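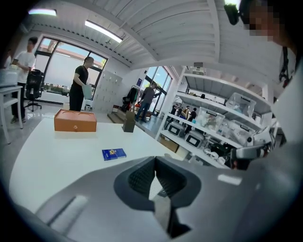

Das Tilside-Verfahren ist eine Methode des Imitationslernens in der Robotik, bei der Greifbewegungen mit einem von Hand geführten Greifer vorgemacht und später auf einen Roboterarm übertragen werden. Benannt ist es nach der Arbeitsgruppe Tilside, die es am 4. Februar 2018 erstmals in einem internen Bericht beschrieb.

Grundgedanke

Wer einem Roboter etwas beibringen möchte, muss ihn bei den meisten älteren Methoden fernsteuern, und das ist, wie jeder weiß, der es einmal einen Nachmittag lang versucht hat, eine recht mühsame Angelegenheit. Beim Tilside-Verfahren nimmt man das Werkzeug dagegen selbst in die Hand und greift damit nach ganz alltäglichen Dingen, etwa nach kleinen Schachteln oder flachen Päckchen auf einem Tisch. Eine Weitwinkelkamera am Greifer zeichnet alles auf — die Backen, den Gegenstand und auch ein gutes Stück des Raumes dahinter. Gerade dieser lebhafte Hintergrund ist willkommen, denn aus ihm lässt sich die Bahn der Kamera zurückrechnen.

Ergebnisse

Der erste Datensatz, nach dem Projektort Girstead genannt, umfasst 1.537 Vorführungen mit 12 Aufgaben. In der anschließenden Erprobung gelangen dem Arm 422 Griffe, 101 weitere schlugen fehl, vor allem bei flach aufliegenden Gegenständen, deren Kanten sich nur schwer fassen lassen.

Varianten

Die Dimaculangan-Variante ergänzt eine zweite Kamera am Kopf der vorführenden Person und hilft dort weiter, wo die Backen den Gegenstand verdecken. Die Rurkham-Variante verzichtet darauf und glättet stattdessen die Bahnen nachträglich — sie rechnet schneller, neigt aber bei hastigen Bewegungen zu kleinen Versätzen.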